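Ground and pavilion walk-round – Mostberg Cricket Club
September, before the last two home games
Walked by: Satish Shenoy, started 7.40 am, home side keys

OK = fine, FIX = do before play, WATCH = look again next time

OUTFIELD AND SQUARE

1. Square roped off – OK. One stake bent on the pavilion side, still holds.

2. Bowlers' footholes filled – FIX. River end is bad. Deep hole outside off stump for a right-hander, a spinner will love it and a fast bowler will turn an ankle in it. Clay and seed mix is in the shed, tamp it hard, don't just tip it in like last time.

3. Boundary rope – OK mostly. Cover strips missing at deep midwicket for a few yards. Rope pulled in 4 yards from the fence all the way round, checked by pacing it. Nobody slides into concrete on my watch.

4. Rabbit holes – WATCH. One at long leg, filled it with my boot. Needs doing properly.

5. Sight screens – FIX. Road end screen wheel is locked up. Moved it by myself but had to lift one corner, so two people minimum please. Brake on the other one works.

6. Roller – OK. Chocked, key out, key on the hook. Oil a bit low, topped up.

7. Covers – WATCH. Maes covers, the older set. Frame is sound, sheet has a split near the handle. Tape will last to the end of the season. After that we have to talk about money, quote was 3,000 and that's for the sheet and wheels only.

NETS

8. Netting – FIX. Lane 2, hole at head height on the side shared with lane 3. Lane 2 closed till it's tied. I put a cone there. If somebody moves the cone, put it back.

9. Matting – OK in 1 and 3. Edge curling in lane 2, pin it while we're fixing the net.

10. Bowling machine – WATCH. The Trero. Legs lock, feed chute clear, both wheels look even.

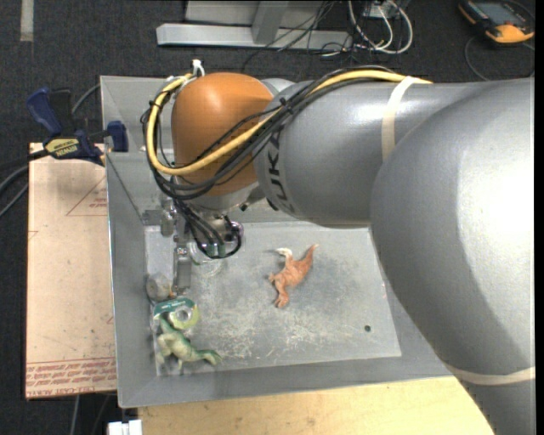

Cable runs across the walkway again and needs to go behind the netting post. Battery cover clip is loose. Juniors don't load it, adult only, and the batter has to be looking before the ball goes in. Raise the ball first so they see it. We have said this every year.

11. Helmets – FIX. Three club ones past use, cracked grille on the small blue one. Binned that, other two set aside. Parents asking about sizes, will order from Skasico again, they were quick last time.

PAVILION

12. First aid box – FIX. Ice packs gone, all of them. Eye wash out of date. Everthing else there.

13. Defibrillator – OK. Green light on, pads in date.

14. Steps – WATCH. Spikes have chewed the top rubber strip. Slippery when damp.

15. Scorebox – OK. Ladder solid. The 104 from the last match is still up on the board, take it down please, he's had long enough.

16. Kitchen – OK. Urn lead fine. Fire blanket was behind the teacups, moved it back next to the stove.

17. Seating – WATCH. Put out 26 chairs and looked under each one, two with cracked legs, stacked seperately by the back door with tape on. Do not sit on them.

COMMENTS

Umpires want the gate at the road end left unlocked during play for an ambulance. Agreed. Spare key with the scorer.

Footholes and the net first, then ice packs. Sight screen wheel can wait if there are enough of us to push.

Will walk it again at 11 am on match day – S.S.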